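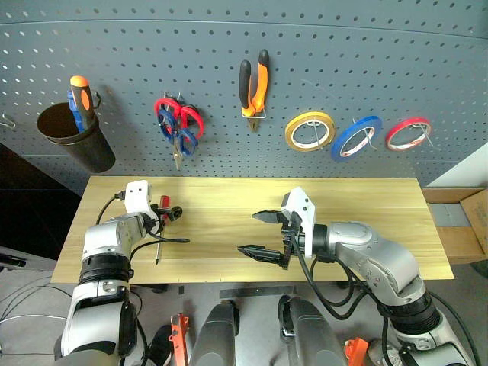
The woman who runs Rikum has repaired accordions for most of her working life, and she would like people to stop keeping them in lofts. "Lofts, garages, under the stairs next to the boiler," she says. "Then a grandchild gets it out and wonders why half the notes don't speak." Very little of the work needs anything special, in her view. A screwdriver, pliers and a pair of scissors, the sort of thing anyone might hang on a pegboard, will see her through a good part of most jobs. The rest is beeswax, leather, glue and time.

She asked not to be named, partly because the waiting list is long enough already. Rikum takes in 62 instruments a year and turns away others. When we spoke in January she was working through a batch that had come in before Christmas, and she kept one eye on a pan of wax as we talked.

She came to the trade by accident. At 15 she was given a small Rivano piano accordion with a torn strap and a bass side that had jammed solid. The music shop in town wanted more to mend it than it had cost new, so she opened it on her mother's kitchen table.

"I had no idea what I was looking at. I took the bass end off and all the little rods were leaning on each other like people asleep on a train. It took me the whole of the summer holiday to get them back. I did it wrong twice."

She still has the Rivano. It is not a good instrument, she says, and the low reeds are slow, but she uses it to check music that customers bring in.

After school she spent several years at Kurian, a firm that made and serviced accordions until cheaper imports finished it off. She started in the room where the reeds were waxed on to their blocks. Each one had to be bedded level and sealed without any wax getting under the tongue.

"They put you on waxing because you couldn't do much harm. Then you found out you could do a great deal of harm. If there's a gap, the air goes through it and the note is weak. You can't see the gap. You have to hear it, and then you have to find it."

Tuning came later. A reed is raised in pitch by taking metal from near the tip, and lowered by taking it from nearer the root. She learned on scrap reeds for months before she was allowed near a customer's instrument. The thing that surprised her was how much a reed changes once it is back inside the case, so that a note which is right on the bench can be flat in use. She now checks everything at least three times, with a night between the second check and the third.

The worst job she remembers was a Dondusov button accordion with 107 buttons on the right-hand side, a very large number, which had been stored on its back in a damp outbuilding. The leathers had curled, the wax had gone brittle and there was mould in the bellows folds. The owner had been quoted 4,000 pounds elsewhere and had been told to think about scrapping it.

"I said I'd do it slowly and he could pay slowly. It was here for over a year. I'd do an hour on it at the end of the day, when the other work was put away."

Was it worth it? She takes a while to answer.

"For money, no. If you worked out the hours you'd cry. But he played it at his sister's wedding, and it had been their father's. I don't think you can put that on the bill."

She is less sentimental about instruments in general. Some should be broken up for parts, and she tells people so. A cheap accordion with warped reed blocks will never stay in tune, and she would sooner have its straps and buckles in a drawer than take somebody's savings for a repair that lasts until spring.

Her advice to owners is short. Keep it in its case, standing on its feet, in a room you would be happy to sit in yourself. Play it every week, even badly. Don't pull the bellows open without pressing a button — there is an air button for that purpose. And leave the screws alone if you only want to see what is inside.

"Everyone wants to look," she says. "I did. But I had all summer."

The wax was ready by then. She had a row of reeds to bed before it cooled, and she went back to them.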